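Walk-round checklist, Vorkevis craft and meeting room
Tuesday, before the 10.30 group. Done by Liis, comments typed up after. Sorry for the shorthand.

Key: OK / FIX / WATCH

1. Entrance and corridor

Front door closes on its own: OK. Bit slow in the last few inches, same as last time.
Mat flat, corners down: FIX. One corner curls. Turned it round so the curl is against the wall, needs replacing really.
Corridor clear to full width: OK now. Two boxes of Zoten paper rolls were stood by the radiator, moved to store. Please stop leaving deliveries there, even for an hour.
Corridor lights: OK.
Fire notice up and readable: OK, but still has the old phone number. Aušra has the new sheet.

2. Fire exit and extinguishers

Back exit opens with one push: OK, tried it three times.
Outside step clear: WATCH. Leaves. Swept.
Extinguisher by kitchen door, pin and tag in place: OK.
Extinguisher by store: tag present, cant read the last signature. Asked Uldis to check his book.
Exit sign lit: OK.
Gap kept to back exit 1000 mm with chairs out: OK, measured at 1060. Don't push the chair stack any further left or we lose it.

3. Floor

Boards sound, nothing lifting: OK. Walked the lot in thin soles.
Splinters: one rough edge near the store door, sanded and taped. Tape is temporary!! Celeste has filler.
Spills: none.
Cables: FIX. Anything that crosses where people stand goes under a cover or gets taped down full length, not just at the ends. We have covers, they're in the grey tub, bottom shelf. Trailing leads are what trips people in here, and half the group are looking at their hands, not their feet.
Shoes: closed toes for anyone working at the tables. Said it again at sign-in, will say it again next week.

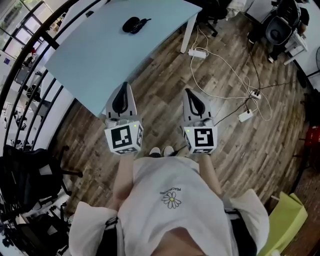 Laces too, while I'm on it. Ilze wants a line on the sign-in sheet about footwear so it isn't always me saying it. Fine by me, wording to follow.

4. Tables

Tops wiped and dry before start: OK.
Tops cleared of personal bits before start: FIX. Glasses, phones, keys, small cases, all of it in the tray by the sink please. Small dark things get swept up with the offcuts and then we spend lunch going through the bin.
Edges, no chips or sharp bits: OK, ran a cloth round all of them and nothing snagged.
Wobble: second table from the window rocks. Foot adjusted, half a turn. WATCH.
Walking gap between tables 600 mm or more: OK apart from the window end, where somebody had shunted one over. Put back. There are marks on the floor, use them.
Folding legs locked: OK, all clicked.

5. Chairs

Stacks no higher than the line on the wall: OK.
Broken: one with a split back, labelled and taken out of use. Do NOT put it back in the stack because you're one short.
Feet caps: several missing. Ordered from Dandard, order line 238, no date yet.

6. Electrics

Sockets, no cracks or scorch marks: OK.
Extension leads, in date stickers: one out of date, put in the office. Uldis testing the rest Thursday or when he gets to it.
Nothing plugged into an extension that's plugged into an extension: OK this time.
Heater kept clear of curtains and coats: FIX, coats on it. Moved. Hooks are right there.

7. Kitchen end

Kettle lead away from sink: OK.
Hot water sign up: OK.
First aid box, sealed and full: plasters low, everything else in date. Celeste restocking.
Accident book: present, pen missing. New pen, tied on.
Bin emptied: no. Now yes.
Fridge: temp fine. Something of Vasiliauskas's in there with no date on it, please claim or it goes.

8. Store

Heavy items low down: mostly. The paper cutter was on the top shelf again. Moved to waist height, blade locked. Over 5 kg never goes above shoulder level, it's written on the shelf.
Steps: OK, rubber feet all there.
Door wedge: removed. It's a fire door.

To do before next session
- entrance mat, Aušra
- cable covers out and actualy used, whoever sets up
- fill and sand by store door, Celeste
- read or replace extinguisher tag, Uldis
- footwear line on sign-in sheet, Ilze and me
- fire notice swap, Aušra

Room open for use: yes, with the back left chair stack roped off. Checked again at 10.20, no change. Sheet is in the red folder, sign under my name if you do the closing round.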